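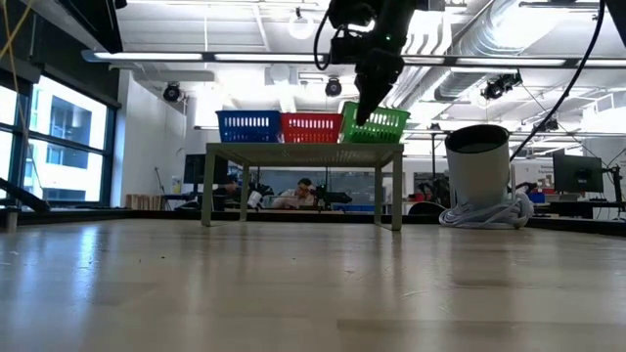

Nidia Tamayo wrote on Friday that the wall labels in Room 2 were still showing the old dates, and that the Berkis painting was down as 1926 on the screen and 1962 in the printed list. She asked which one visitors were supposed to believe.

The printed list is right. The painting is from 1962. I checked it against the loan form and the back of the stretcher. I have moved this to high priority and changed the title of the ticket to "Label screens show wrong dates and wrong works, Room 2."

What we know so far:

Affected: 14 label screens in Room 2. Room 1 and the stairwell are fine.
Software: Teden label manager, gallery install.
Started: after the September rehang.

Steps tried, first round

Restarted the Room 2 screens one at a time from the wall switch. They came back with the same text.

Cleared the stored pages on the label server and sent everything out again. Nine screens took the update. The other five went to a gray page with the gallery logo and stayed there until I sent the labels a second time.

Compared the export with the collection database. The database has the Berkis painting under record 417. The label manager was pulling record 511, a Paracha etching that was in the same room last spring and went back to the lender. So the title and artist had been typed over by hand at some point, but the date, medium and credit line were still coming from somewhere else.

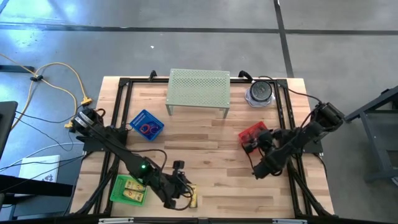

That explains the credit line complaint from the front desk too, which was logged as a separate ticket. I have merged it into this one. Please don't open a new one for each label.

Second round

Unlinked record 511 from the Berkis label and linked 417. Date and medium corrected right away. The credit line did not. It turned out to be stored in the label template, so I deleted it there and let it fill from the record.

Went through the rest of the room the same way. Four more labels had the same fault, all of them in the spots where the Paracha prints used to hang. Whoever did the rehang copied the old labels and edited the top two lines. That works on screen for a day and then the nightly sync puts the old fields back — so it looked as if the labels were changing on their own.

The two Akeck sculptures have no record number at all. They came in late and were never entered. I put in temporary text and locked it so the sync will leave it alone. 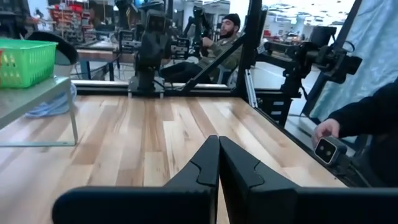 The lock has to come off once the records exist, or the labels will never pick up corrections. Nidia, can you let me know when registration has entered both?

Third round, next morning

Sync ran overnight. All Room 2 labels checked against the printed list at 9:30. Dates, mediums and credit lines match. One title had lost its italics. Fixed in the template.

Still open:

Akeck records to be entered, then unlock both labels.
Remove the "copy label" button for floor accounts. Request sent to Teden support, no reply yet.
Large-print sheets for Room 2 were exported with the wrong data. Recycle the ones at the desk and print again from the current export.

Status: waiting on registration. I will leave the ticket open until the Akeck labels are linked.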